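Drudberg Mill to Reopen After Floor and Roof Repairs

DRUDBERG, October 31, 2019 – Ghaffari Building Conservation has completed structural repairs to the main hall of the former Stukance woolen mill, built in 1892 and closed to tenants since the storm damage to its north roof. The building has been handed back to its owner, Molar Properties, which will begin leasing the upper floor this winter.

The work covered three areas: the north roof slope, the second-story floor beams and the brick piers along the river wall. A total of 600 roof slates were replaced. Slates that passed a ring test were cleaned, sorted by thickness and reused on the south slope. New lead flashing was fitted at both chimneys and along the full length of the parapet gutter.

Inspection in August showed decay in the beam ends where they enter the river wall. The affected ends were cut back to sound timber and spliced with oak of matching section, fixed with stainless steel bolts. Each beam end now sits on a slate pad with an air gap on both sides. The floor has been rated for a distributed load of 100 pounds per square foot, which meets the requirement for light workshop use.

The river wall piers were repointed with lime mortar. Cement mortar from an earlier repair was raked out by hand, as power tools would have damaged the soft face of the brick. Mortar samples were kept and will be checked for strength in the spring.

"The wall was holding water behind the cement, and the beam ends were sitting in it," said Sheila Fothergill, project engineer at Ghaffari. "The lime joints will let the wall dry to the outside. We have left access panels at four beam ends so the moisture content can be read every year."

Units on the upper floor will be offered on three-year terms. Floor plans and load tables are available from the Molar Properties leasing office on request. 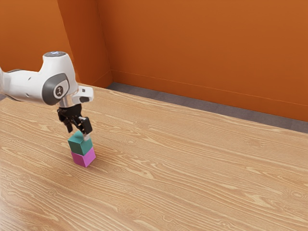

Computer rendering: robotic arm and two stacked cubes on a wooden tabletop.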